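Clondel methods group
Minutes of the Tuesday meeting, 2 p.m.

Present: table-setting subgroup, analysis, two from Brellbridge by phone. Apologies from Numero.

1. Last minutes
Agreed, with one correction. Item 4 should read "no difference found", which does not mean the same as "no difference".

2. Table-setting result
The subgroup reported on the policy trained from 200 demonstrations recorded with the hand-held grippers. It placed the cutlery correctly in 79 of 80 test runs. The chair asked who had scored the runs. They were scored by the people who trained it, from video, with no second scorer. Several members said they could not accept the figure on that footing.

It was also asked what "correctly" meant. The written rule says the knife must end up beside the plate. It says nothing about which way the blade faces or how far off the knife may lie, and a knife resting partly on the rim had been passed at least once. Analysis called this a scoring rule written after the fact. The subgroup disagreed — the rule was drafted in January — but could not produce the draft. 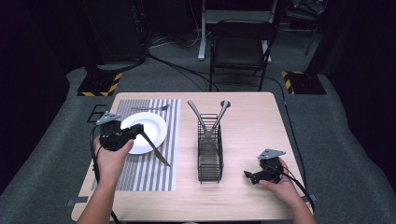

3. Variation in the demonstrations
Brellbridge asked how much the starting layout had been changed between recordings. Answer: the mat was moved by hand "a bit" each time, and no record was kept. The caddy stayed put. Brellbridge's view is that the test runs used nearly the same layout as the training ones, so the score tells us little about a new table. The subgroup thinks this too harsh but has no runs on another table to set against it.

The claim that two-handed recording gives smoother motion than Stöckli's one-handed method was not supported by anything shown. Different people did the two sets. Struck from the draft.

4. Repeat test
14 fresh layouts to be drawn up by analysis and kept from the subgroup until the day. Two scorers, neither from the subgroup. Failures to be kept on file with the video. The subgroup asked for practice runs first; refused.

5. Draft paper
Not to go out in March. The word "robust" to come out of the title and summary. Numero to be asked whether they will still put their name to it.

6. Any other business
Cable ties are needed again. Room booking for the repeat test still not confirmed.

Meeting closed 3.25 p.m.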